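Skullalholm site — Cell check before recording, soft goods tasks
Form filled in by: Shirin Esfahani
December 2020
Task set: bags and packs, wrist view
Result: passed with two items open

1. Area and people

1.1 Emergency stop reachable from the operator's chair — OK
1.2 Floor tape intact, no cables across the walkway — OK
1.3 Second person in the room knows the stop procedure — OK
Comment: Sign-off sheet is on the door. The old one from April can be thrown out.

2. Arm and gripper

2.1 Fingers seated, screws tight — OK
2.2 Finger faces clean, no lint or thread — OK after cleaning
Comment: Lint from the fleece items sticks to the inner faces. Wipe between items, not only at the end of the shift.
2.3 Grip force limit set to the soft goods value — OK
2.4 Speed limit 300 mm/s in the Mitow controller — OK
Comment: It had been put back to the default after the update. Check this one on the screen every time. Do not go by the label on the cabinet.

3. Recording

3.1 Wrist camera lens clean, mount does not move by hand — OK
3.2 Free disk space enough for 60 episodes — OK
3.3 Clock on the arm computer and camera computer agree — OPEN
Comment: They drift apart over a long session. Shokri has the ticket. Until it is closed, sync by hand at the start and after lunch.
3.4 Episode numbering continues from the last session — OK
Comment: Last good episode is 1335. Episode 412 is still listed twice in the Florncombe index — leave both entries until the files have been compared.

4. Items and grasps

4.1 Items match the list, pockets emptied — OK
4.2 No loose strap near the wrist joint — OK
4.3 Test grasp on each item, held still for the wrist camera — OK
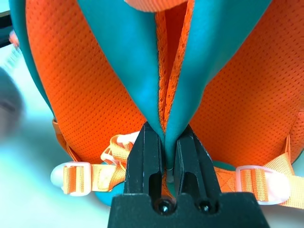 Item 4.3, backpack. Teal fabric pinched between the fingertips, orange straps on both sides of the gripper.

Comment: Pinch grasps on fabric folds get the label "fold", even when there is a zipper or other hardware close by. Use "hardware" only if the fingers close on the part itself. If the operator can't tell from the wrist view, mark it "unsure" and move on.

4.4 Failed grasps kept and labeled — OPEN
Comment: Two operators have been deleting them. We need the misses as well as the good ones. Talk to both before the next session.

5. End of session

5.1 Arm parked, gripper open, brakes on
5.2 Files copied and copy checked before the local disk is cleared
5.3 Open items carried over to the next form

Carried over: 3.3, 4.4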